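Section 4. Setting up the parts bins

Read all of it before you start. Takes 30 minutes if the bins are already clean, longer if not. Questions to Rocío Galindo, front desk, before 4 pm.

4.1 What you need

- Two metal bins, same depth
- Damp rag, dry rag
- Dish soap, plain kind
- Small flashlight
- Grease pencil
- Bin card (Markance set, pocket in the back cover)

4.2 Cleaning

1. Empty the bin completely. Tip it, don't scoop.
2. Wipe the floor first, then the sloping sides, top to bottom.
3. Check the corners with the flashlight. Grit sits there.
4. Dry with second rag. Dry the rim too.
5. Leave the bin upside down on the rack until needed.

Note: no steel wool, no scouring powder. Rigoberto Villalobos tried it on the old Paju bins and they came up worse.

CAUTION: rims can be sharp where they've been knocked. Gloves on for steps 1 to 4.

4.3 Placing the bins

1. Front bin goes down first, square to the table edge.
2. Slide second bin up behind it until the two touch. No gap. Small parts find the gap.
3. Push on each corner. If it rocks, shim it.
4. Write the bin number on the card, not on the bin.
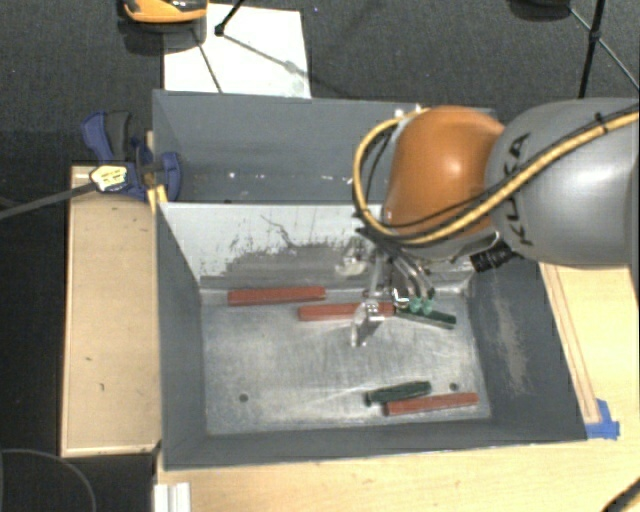 Wear is the thing people ask about most, so read this bit twice. A bin does not get pulled for looks. Cloudy scuffs and fine scratches on the floor are fine, and so is a dark worn patch on the rear wall like the one in the front bin. Same for the brownish-gray rub mark down the right wall. Leave them alone, don't sand, don't paint. Run a gloved finger over any scratch. If it catches, the bin goes to Hermenegildo Bañuelos with a tag on it. If it slides over, carry on.

Note: round holes in the floor stay open. Do not tape over them. Tape lifts at the corners and parts stick to it.

4.4 Loading

1. Take parts from one carton at a time.
2. Lay them in by hand. Do not pour.
3. Keep to a single layer. Bare floor should show between parts, a bin that's half covered is plenty.
4. Mixed shapes and colors in one bin are OK, as long as the card says so.
5. No need to line anything up. Parts can lie at any angle.
6. Nothing leaning on the rim.

CAUTION: hands out of the bin before you call it ready. Say "clear" out loud. Wait for the answer.

Note: parts that slide down a wall and end up in the corner can stay there, unless two are stacked. Unstack them.

4.5 Checking the card

Card has to match what's in the bin. Fill in:

- bin number
- carton number
- shapes and colors
- your initials

Use the long form for carton 441, the short one has no line for mixed shapes. Yolotzin Ayala keeps the long forms, ask her for a few at once.

4.6 Swapping bins

1. Stop work at the table. Wait until everyting is still.
2. Lift out the rear bin first, then the front.
3. Two people if the parts are the heavy Rolen ones.
4. Empty into the carton with the same number as the card.
5. Clean as in 4.2, even if it looks clean.
6. New card. Old card goes in the tray.

Full wash with soap after every 200 loads or at the end of June, whichever is first. Otherwise damp rag is enough.

4.7 If something's off

Bin rocks: check under it for a stray part before you reach for a shim.
Gap between bins: front one has crept. Reset both, start at 4.3.
Rim bent: tag it, don't hammer it.
Part missing from the count: look on the floor under the table, then the rags. Then tell Eustaquio Orozco.
No cards left: form 37 in the Dirnodero binder, copy it single sided.

Lids and storage are in section 5. Dont stack loaded bins, see 5.2.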